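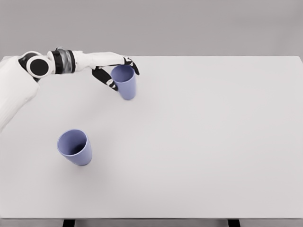
A simulated arm grips one of two matching cups in Gelteck's rendered test setup.

The first thing Gelteck shows visitors to its November open day in Drendanard is a screen. On it, a robot hand holds a cup at a white table with perfect lighting and no crumbs.

The software is called Primel, and the pitch lasted 14 minutes. I was told it learns in simulation and then moves to real kitchens. Which kitchens? One, so far: the staff canteen at Dimitriou, a catering firm down the road.

I asked to see that footage and got a brochure. I asked what happens with a wet glass, or a mug with a handle. "We're looking at that" came back both times. The live demo, promised for 2, began at 5, after most of the crowd had gone for the bus.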